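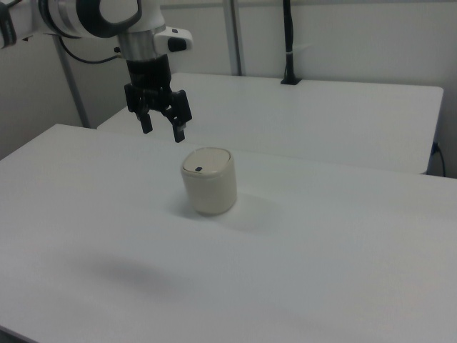
How to Tell Whether a Lidded Jar Is Worth Keeping

Small jars with matching lids breed in kitchen cabinets. They look tidy and they photograph well, and I bought plenty of them before I started asking whether the lids did anything. A pale one with straight sides and a slightly domed top can sit on a white table looking like the answer to all your storage problems. I've stopped believing them on sight.

The tests below take one evening and a sink. I use them on anything I'm planning to put food in, new or secondhand.

What you need

A kitchen scale that reads in grams
A paper towel
A spoonful of table salt
Something with a strong smell (ground coffee works, cumin works better)
A marker and some masking tape

Step 1. Look at the seam

Put the jar on the table with the lid on and get your eyes down to the level of the rim. Follow the line where the lid meets the body, turning the jar as you go. You want the same thin line all the way. If it opens up on one side, take the lid off, give it a quarter turn and try again. A gap that moves with the lid means the lid is warped. A gap that stays put means the rim is, and you can quit now and use the jar for paper clips.

A good seam doesn't prove a good seal. Plenty of lids simply rest there.

Step 2. Find out what holds the lid on

Lift the lid straight up with two fingers. Does it come away with no resistance? Then it's a cover. Fine for sugar you use every day, no good for crackers. If it grips, look inside for a ring or gasket, and check that the ring comes out for washing. My two Skimova jars had rings that were glued in, and I didn't find out until one started to smell like old onion.

Screw lids should catch within one turn. If you have to hunt for the thread, you'll leave it half closed every time you're in a hurry.

Step 3. The water test

Fill the jar halfway with cold water, close it, dry the outside and lay it on its side on the paper towel. Leave it for 14 minutes. I picked that number because it's how long my rice takes, and I've never seen a reason to change it.

A damp spot means the jar isn't liquid-tight. Whether you care depends on what's going in it. A wet towel means I wouldn't trust it with anything that can go stale. Skip this step with unglazed clay or bare wood.

Step 4. The salt test

Dry the jar thoroughly and leave it open overnight. Weigh out 100 grams of salt, pour it in, close the lid and write the date on a piece of tape. Put it near the stove, where the steam goes. Weigh the salt again after a month. Mine came back at 100 from the Segers jar and at 108 from a Drusirine that had cost twice as much and came in a very nice box. Kitchen scales drift, so I wouldn't go to war over a gram. Eight is another matter.

Step 5. The smell test

Put the coffee or cumin in, close up and wait a day. Sniff around the seam. Then empty the jar, wash it with dish soap, dry it and sniff the inside. Some plastics hang on to a smell for weeks, and a matte surface can be slower to come clean than a shiny one. Dilruba Kodikara, who taught me to cook with whole spices, gives each spice a jar for life and considers this entire step a waste of cumin. She may be right.

Step 6. Measure what it holds

Labels lie a little - usually by counting the space right up to the brim. Set the empty jar on the scale, zero it, and fill it with water to where you'd stop pouring in real life. One gram is one milliliter, close enough. My Flukitden canister was sold as 500 and I have never gotten a 500 gram bag of anything into it without leaving some behind.

Write the real number on the bottom.

Sorting the results

Jars that pass steps 3 and 4 get flour, brown sugar and anything crunchy. Those that only cover get tea bags, garlic and things that are gone in a week. If a jar keeps a smell, either commit to that one smell or move it to the garage.

If you can't see through the sides, label the body and leave the lid blank. Lids get swapped while you're washing up, and then the cornstarch is powdered sugar. I've made that gravy once.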